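Weißes Schneidbrett riecht und verfärbt sich, was hilft wirklich?

Eingestellt am 16. März 2019 von Wornitik

Hallo zusammen,

ich habe seit dem Umzug ein großes weißes Kunststoffbrett, auf dem ich fast alles schneide, also Zwiebeln, Kräuter, Gurken, manchmal auch Möhren. In der Mitte, wo ich am meisten schneide, ist es inzwischen gelblich-grün und nach Zwiebeln riecht es auch dann noch, wenn ich es mit Spülmittel abgewaschen habe. In die Spülmaschine passt es nur schräg und dann dreht sich der obere Sprüharm nicht mehr.

Ich habe schon Zitrone probiert, das hat gegen den Geruch etwas geholfen, gegen die Flecken gar nicht. Muss ich das Brett wegwerfen oder bekommt man das wieder hin? Und lohnt sich ein zweites Brett aus Holz?

Sullent

Wegwerfen. Hab meins nach 8 Monaten auch entsorgt. Kostet doch nichts so ein Ding.

Vitalii Bondarchuk

Wegwerfen würde ich es erst, wenn die Rillen so tief sind, dass man mit dem Fingernagel hängen bleibt. Vorher geht es so:

Natron mit wenig Wasser zu einem Brei rühren, auf die verfärbte Stelle streichen und 30 Minuten liegen lassen. Danach mit einer harten Bürste in Richtung der Schnitte arbeiten, nicht quer. Abspülen und senkrecht zum Trocknen aufstellen. Bei Möhren hilft vorher ein Tropfen Speiseöl auf einem Küchentuch, der Farbstoff löst sich in Fett.

Zur Aufteilung: Für Gemüse nehme ich weiter das weiße Kunststoffbrett, Brot kommt bei mir auf Holz. Zwiebeln schneide ich immer am selben Ende. Schüsseln und Kasten stehen hinter dem Brett, damit vorne Platz zum Schneiden bleibt.

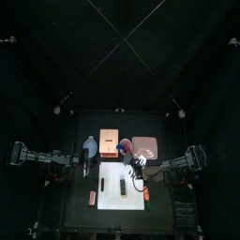 Nachtrag zur Spülmaschine

Falls das Brett doch einmal hineinpasst: nicht bei 70 Grad, meins hat sich dabei verzogen und kippelt seitdem. Ein feuchtes Tuch darunter hilft ein wenig.

Clollov

Natron kann ich bestätigen, bei Kurkuma hat es bei mir aber nicht gereicht. Das Brett lag dann ein paar Tage am Fenster in der Sonne und der Fleck wurde deutlich blasser. Zum Holzbrett: ja, aber nicht im Wasser liegen lassen.

Ähnliche Fragen
Wie oft sollte man Küchenmesser schleifen?
Holzbrett ölen: Leinöl oder Walnussöl?
Gurke wird im Kühlschrank weich
Edelstahlspüle mit Kalkrand
Welche Unterlage gegen rutschende Bretter?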